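Varnizar un mural antiguo en un patio de vecinos, ¿sí o no?

Preguntado por Lorcan Dunne en Conservación y pintura mural
17 votos, 3 respuestas

En el patio de mi edificio hay un mural pintado directamente sobre revoco de cemento. Mide unos cuatro metros de ancho y nadie en la comunidad recuerda quién lo hizo. La parte baja se está quedando blanquecina y al pasar la mano suelta polvo de color. Un vecino propone darle un barniz acrílico brillante antes de que vuelvan las lluvias. Tenemos un presupuesto de 1.572 euros que incluye limpieza, barniz y andamio.

¿Conviene barnizar ya o hay que hacer algo antes? No sé qué tipo de pintura es.
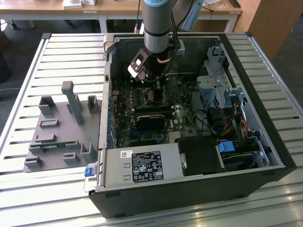

Añado que la pared da al norte y que detrás está el cuarto de contadores. La mancha blanca llega hasta 70 cm del suelo y tiene el borde bastante recto. En agosto se nota menos.

Respuesta de Rungnapa Nilsuwan (aceptada)

No barnices todavía. Por lo que cuentas, lo de abajo parecen sales que suben con la humedad del suelo. Si cierras la superficie con un acrílico brillante, las sales cristalizan por detrás y levantan la pintura en escamas.

Primero pide que midan la humedad del muro y miren si hay una bajante rota. Después, prueba de solubilidad en una esquina: un hisopo con agua destilada y otro con alcohol. Si se va con agua, puede ser temple o una pintura a la cola, y ahí no se limpia nada en húmedo. El polvo de color se fija con un consolidante, y eso lo tiene que hacer un restaurador.

Haz fotos de todo con luz rasante y pregunta en el ayuntamiento si está catalogado.

Respuesta de Ultan Hanrahan

Nosotros pusimos Sasance mate en uno parecido y lleva tres inviernos bien. Eso sí, la pared estaba seca.

Respuesta de Vsevolod Hrynyshyn

Por 1.000 euros te lo repintan entero.

Comentario de Lorcan Dunne: gracias, Rungnapa. Repintarlo está descartado. He llamado al fontanero para lo de la bajante y dejamos el barniz parado.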